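Home About us Meetings Minutes and papers Workshop hire Contact

Salton Makers' Society
Minutes of the planning meeting for the March open day
Held in the upstairs room, starting at 7.30 pm

Present: nine members. Apologies were received from two others and noted.

1. Minutes of the last meeting

Agreed as a true record, with one correction. Under item 4 the hall hire should read £39 per session and not per hour.

2. Matters arising

The side door has been rehung and now closes properly. The key safe code will be changed after the open day so that helpers do not have to learn two.

The quote for printing the programme came back lower than last year. It was agreed to go ahead with the folded version on plain paper.

3. Report on the visit to Zallico

Four members went to see the robot arm demonstration at Zallico's unit on the Relberg estate, with a view to having it at the open day. The visit lasted most of the afternoon. Parking was easy but the entrance is badly signed and two of the party went to the wrong building first.

Zallico gave a short talk and then ran the sorting work they would bring to us. It is done with a pair of arms inside an open-fronted enclosure and uses coloured blocks and small household and toy items. They told the party they had logged 1,392 attempts at the task since the autumn and counted 972 of them as good. The members who went thought it was useful to be given the plain figures, and suggested that Zallico put them on a card next to the stand.

Points raised by those who went:

- Each run is short, so a queue should keep moving.
- The talk was pitched well for adults. It was a bit long for younger children and Zallico have agreed to shorten it.
- The noise was low enough to talk over.
- Questions from the party were mostly about how the arms are taught. Zallico will bring someone who can answer these.

It was asked whether visitors could choose which object is picked up next. Zallico are willing to try this in the afternoon session only.

Agreed: to invite Zallico to the open day.

4. Layout and power

The enclosure will go against the long wall in the main workshop, where there are two double sockets. The laser cutter demonstration moves to the small room. One member was concerned that the small room gets warm with the door shut, and it was agreed to prop the door and put a fan in.

Zallico need a sturdy bench and have asked that it is not shared with any other stand. The Pelletier bench is the only one long enough. It will need clearing beforehand, as the lower shelf is full of offcuts.

A rope barrier will be set one metre back from the bench. Children will be able to see from the step we use for the lathe talks.

Action: bench to be cleared and the step checked for loose screws.

5. What the stand will show

The meeting looked at the set-up in use. The two arms are fixed at the front, one on each side, with the tray of blocks towards the back between them. Members liked the toy microphone and thought children would too. It was agreed to ask Zallico whether we could add a few objects made in the workshop, such as the turned egg cups, provided they are a suitable size for the grippers.

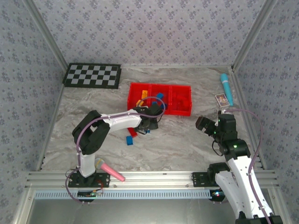

6. Timings and helpers

Doors open at 10 am. Zallico will run at half past each hour from 10.30 am, with a break at 1 pm. The last run is at 3.30 pm and doors close at 4 pm.

Two helpers are needed at the robot stand for each session, one on the barrier and one to answer general questions about the society. The rota will go on the noticeboard. Anyone who cannot do a full session should say so on the sheet.

Teas will be in the upstairs room as usual. The urn needs descaling.

7. Any other business

The bandsaw is out of use until the new guard arrives. A notice has been put on it.

A request to store a canoe over the summer was turned down for lack of space.

8. Next meeting

Same room, 7.30 pm, a fortnight before the open day. The meeting closed at 9.10 pm.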